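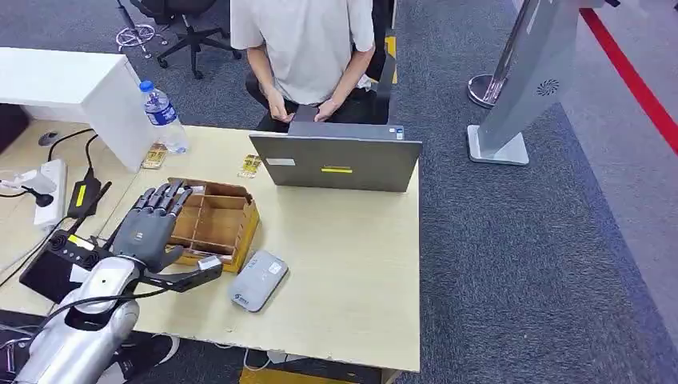 Photo: Iker Moya / Awasthi workshop notebook

June, bench notes, divider trays

Started 9:00. Carried on from the storage question Pushpa raised: whether the cardboard divider trays are good enough for small parts on the beige desk, or whether we go to molded plastic bins. The tray on the desk now is one of the printed ones, yellow on the outer sides, plain tan-brown inside, thin cardboard partitions.

Construction. The partitions are slotted halfway and interlock at each crossing. No glue inside. The outer wall is a folded sleeve with a tuck at the corners. All the stiffness comes from the sleeve. With the partition grid lifted out, the sleeve racks by hand with almost no effort. With the grid seated it holds square.

Load check. Filled every compartment with M3 hardware from the Brello kit and lifted the tray by the short sides. Bottom sagged 6 mm at the center. Lifted by the long sides, 9 mm. Set it back down and the sag came out except for a slight belly that I could feel with a straightedge but not measure well. Repeated with the tray on a sheet of hardboard - no sag worth recording.

Partition wear. Pulled the grid out and put it back seven times. Slots on the short partitions began to open after the third cycle. By the seventh, two crossings rode up when parts were picked out of the neighboring compartment. Washers then slide underneath and end up one cell over. This is the failure that matters to us. A bin that sags is a nuisance; a bin that mixes M3 and M2.5 washers costs an afternoon.

Tried a bead of white glue at the crossings on a second tray from the same pack. Left it under the Rorkness catalog to dry. Bhupendra thinks paper tape along the bottom of each partition would do the same job and could be peeled if the layout changes. Will make one of each and compare.

Labels. Writing directly on the partition edges does not work, the edge is too narrow and the marker bleeds. Rajkumari suggested a lid map: one sheet cut to the tray footprint, grid drawn on it, contents written in each square. Drafted one. It has to be keyed to the tray orientation, so one corner of the sleeve gets a black dot and the same corner of the map gets a dot.

Desk. The front edge is slightly chipped. It is enough to catch a sleeve and to catch the bottom fold of a tray if you slide it toward you. Lift, don't slide. Kuldeep has edge banding left over from the Ustimus shelves, color may not match. I don't care about the match.

Drinking water: keep it at the back-left corner by the white cabinet. Trays stay on the front half. Wet cardboard cannot be recovered and the glue version will be no better.

Power strip stays on the lower surface to the left. Do not bring it up onto the desk to save cable length, the desk has too little depth once a laptop is open.

To do:
- glue vs. tape comparison, same hardware load, seven cycles
- hardboard bases, cut 3
- lid map, clean copy
- banding on front edge (Kuldeep)
- price for plastic bins, only if tape fails

Stopped 12:40. Glued tray still under the catalog, leave it there.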